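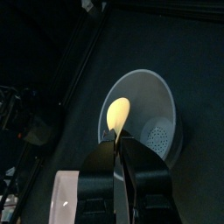

Checking the tires before a long trip starts with cold rubber, so do this list before the vehicle has moved that day. Set the pressures to the figures on the driver's door placard. The number molded into the sidewall is a maximum for the tire and should not be used. Valve caps and loose wheel weights go missing during this job, and a small bucket like the grey one, with its tapered sides, will hold them. Work one wheel at a time and write the result down before moving on.

October 2022
By the Demville Garage Notes desk

1. Pressure, all 4 road tires
Check with a hand gauge. Pump gauges at filling stations are often out of calibration.
Comment: Rear left was low on the Tarus wagon. Refilled, recheck after 100 miles.

2. Pressure, spare
Compact spares take a higher pressure than road tires. Read the placard again before filling.
Comment: Spare not checked at last service. Filled to placard.

3. Tread depth
Measure in the inner, center and outer grooves. Wear at both shoulders suggests underinflation. Wear on one shoulder only suggests alignment.
Comment: Inner shoulder worn, front right. Alignment booked for November.

4. Sidewalls
Look for bulges, cuts and exposed cord, including the inboard side. Any bulge is a fail and the tire comes off.
Comment: Light scuffing from curbs. Pass.

5. Valve stems
Bend each rubber stem gently and look for cracks at the base. Refit caps.
Comment: One cap missing, replaced.

6. Lug nuts
Tighten in a star pattern with a torque wrench, to the value in the owner's manual. Recheck after the first trip if a wheel has been off.
Comment: Pass. The Malla wrench was reset to its lowest setting before storage.

7. Pressure monitor
Relearn after a rotation. The light should go out within a short drive. A flashing light points to a sensor fault.
Comment: Light out. Next pressure check at 1,000 miles.

Related
Ó Flaithearta roof rack: load limits and fitting
Testing a 12 volt battery at home
Tarus wagon: cabin filter replacement
When to rotate directional tires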